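Robots on a Tuesday, or how I spent my one free afternoon

So my brother-in-law has been on at me since Christmas to come and see where he works now, and last week I finally ran out of excuses. The company is called Closero, they're in the old Amano building out on the Clostthorpe road (if you grew up here you'll remember it as the place with the enormous parking lot and nobody in it), and they were doing an open day. Free coffee. Free parking, obviously. I told him I'd come for an hour and I stayed until they started stacking the chairs.

I should say up front that I know nothing about robots. I have a vacuum that gets stuck under the couch, and that is the full extent of my experience. I was expecting a big cage with a car factory arm swinging around inside it, and they do have one of those, in the back hall, behind yellow tape. It's called Crichton. It moves pallets. The kids loved it and I gave it maybe five minutes.

The part I liked was upstairs, in a long room with a row of tables, where they're trying to get smaller arms to deal with the kind of stuff people leave lying around the house. You sign in, you get a sticker with your name on it (mine fell off on the stairs), and then you can wander from table to table and bother the engineers as much as you like.

The woman running the table I got stuck at was Nazmiye Akyol, and I think she may be the most patient person I've met this year. There was a man next to me who kept asking whether the robot could make him a sandwich. She answered him every single time! No, it can't make a sandwich. No, not a simple one either. She said they'd rather have it pick up 200 boring things well than make one sandwich badly, and he wrote that down on the back of his parking ticket.

What got me was how ordinary it all looked. I'd pictured colored blocks, or little cubes with numbers on them. But she'd just put out the sort of things you'd find on a kitchen table halfway through fixing something, a toolbox and a power strip and a couple of desk fans, one of them shaped like a frog. I want the frog fan. I asked where she got it and she couldn't remember. 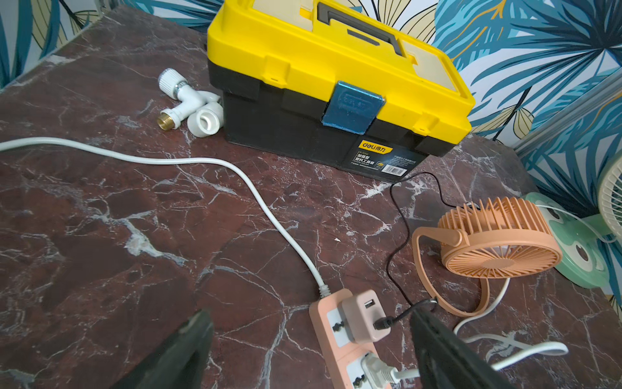 Anyway, I asked her which thing was the hardest, and I would have bet money on the toolbox, with it being the biggest. Nope. She said a toolbox is pretty friendly because it keeps its shape, and the handle is right there on top. Cords are the nightmare. A cord can lie a different way every time you put it down, and if you pull on one end you don't always know what's coming along with it. I felt very seen by this. I have a drawer at home that proves her point.

She also told me the small arms have a camera down at the wrist, so the robot is looking at things from very close up, sort of like if your eyes were on the back of your hand. I tried to imagine doing the dishes like that and had to stop.

Then we got to the questions from the crowd. Somebody wanted to know how many times they'd tried all this and she said they had 2450 attempts saved from that one room, and that a lot of them were failures, which they keep on purpose. I wish I'd known you could do that when I was learning to drive. A girl of maybe nine asked if the robot gets bored. Nazmiye thought about it for a good long while and said no, but she does.

They let a few of us have a go at steering an arm by hand, with a controller thing that looks a bit like a pair of salad tongs. You squeeze, the gripper squeezes. It sounds easy! It is not easy! I could not judge the distance at all, and I came down way too early on a sponge and chased it right across the practice table while my brother-in-law laughed so hard he had to go stand in the hallway. The nine-year-old went after me and got it first try. Fine.

Coffee was decent, by the way, and there were those little lemon bars. I had more than 4 and I'm not going to be more specific than that. They said 140 people had signed in by the time I left, and I'd guess half of them were somebody's relative, same as me.

They're doing it again in March if you want to go. Wear shoes you can stand in, skip the talk in the lobby (it's mostly about investors), and go straight upstairs. If the frog fan is still there, find out where it came from and leave me a comment.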